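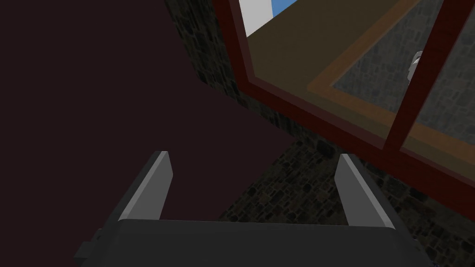
Wrist view, ticket 2424. Gripper open, dark panel on the left, red frame ahead.

Opened by Lempi Aaltonen, 17th February

Hi Gun-woo, and thank you for being so patient with me! I'm comparing our two viewpoint samplers in the Gridier scene, and the Pevano policy keeps scoring lower than I expected — 17 successes in 600 rollouts. I've gone over the reward code twice and found nothing odd, so now I suspect the wrist camera. The small white object hardly shows behind the red upright, and the dark panel takes up a lot of the picture.

Reply from Gun-woo Ok

No trouble at all, Lempi, this one has bitten me too. Could you render seed 104 with the same build and attach it? Please leave the lighting alone for now, so we only change one thing.

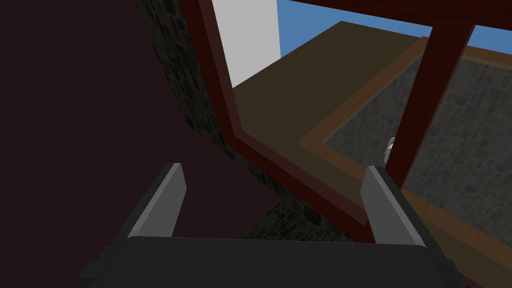

Second wrist render, fingers open. White object partly hidden near the right finger.

Lempi again: the brown top and its tan edge read nicely to me, but the object is still mostly covered. I'd love to add a visibility check before each rollout and run both samplers again, if you're happy with that?

Gun-woo: very happy — please do. I'll keep the ticket open till the new numbers are in.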